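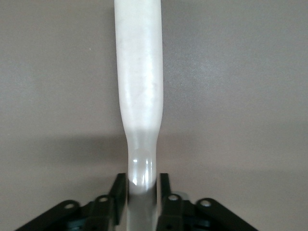

The Clidik supply room is now in better shape than it was in April, which I grant is a low bar. Your grant of $800 has gone on shelving, bins and labels, and Sarita Solanki has the receipts in an envelope marked "receipts," a system she is proud of. Most of what we sort is small plastic stuff. The frosted white piece with the narrow neck and the clear rounded bulge is typical: it could go under tubes or under squeeze bottles, and Jummai and Aqeel held opposing views on this for the better part of a morning. We have settled on sorting by shape. Smudged pieces go in a bin of their own until someone decides whether they are worth keeping.

Work done to January 16, 2025: four of the shelving units are up and labeled. Two are still flat in their boxes, as the supplier sent the wrong brackets and then, to be fair to them, sent the same wrong brackets again.

Still to do: the back wall, the lids (a great many lids, few of them related to anything we own) and the written list Ngozi Okoro asked for at our last meeting. Natália Esteves has started the list and has reached the letter C – we had hoped for F.

No further money is requested at this stage. We would take brackets.

Aqeel Afridi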